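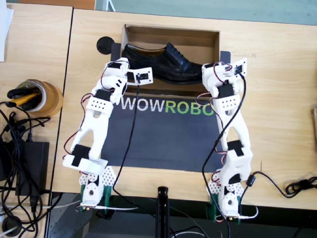

Chapter 7
The Box on the Table: Packing Shoes for Sale and Return

Most packing advice starts from the idea that the box does the work. Buy a stronger one, the suppliers say, and damage goes down. This chapter takes a colder view. A shoebox is made to be stacked on a shelf and opened by a customer. It was never meant to ride alone in a delivery van, and printing a courier's label on the lid does not change that.

Look first at how the shoe sits. A black leather lace-up laid on its side, laces on top and toe to the right, takes up the box in a particular way. The side of the shoe meets the cardboard over a long, shallow curve, and the toe and the heel are the points most likely to meet an end wall. Trade guides tend to treat this position as plainly correct. Few of them say what they compared it with.

Haruna Koyama did compare. In her study of the Moffat warehouse she followed 927 pairs of leather shoes through shipping and return, and recorded every scuff that could be seen at arm's length. Pairs laid on their sides, heel to toe, did better than pairs stood upright. The gap was smaller than the warehouse managers had been claiming – 26 pairs in all – and Koyama herself warned that the upright pairs had been packed by newer staff. Readers should keep that warning in mind whenever this chapter cites her figures.

Tape is the second subject, and the one where habit does the most harm. A roll of clear packing tape is cheap, so people use too much of it. Kirsty MacAulay, who ran the returns desk at Bastine, opened 400 parcels and found that 220 had been taped straight onto the shoebox. Removing the tape tore the printed surface on nearly all of them. The shoes inside were fine. The boxes could not go back on a shelf, and the pairs were sold at a discount.

Whether an outer carton would have paid for itself is less clear than MacAulay suggests. She priced the carton but left out the extra minute at the packing table. Section 7.3 works through the sum again with that minute included.

Terms used in this chapter
Side lay: one shoe resting on its side, sole toward a long wall of the box.
Void: any space in which the shoe can slide.
Outer: a second carton around the shoebox.

Before you read on
Take a pair of shoes you own and the box they came in, or one close in size. Pack them as you normally would, close the lid, and tilt the box toward each end. Write down what you hear. You will need the note in Section 7.2, where the Putness method and its rather large promises are put to the same test.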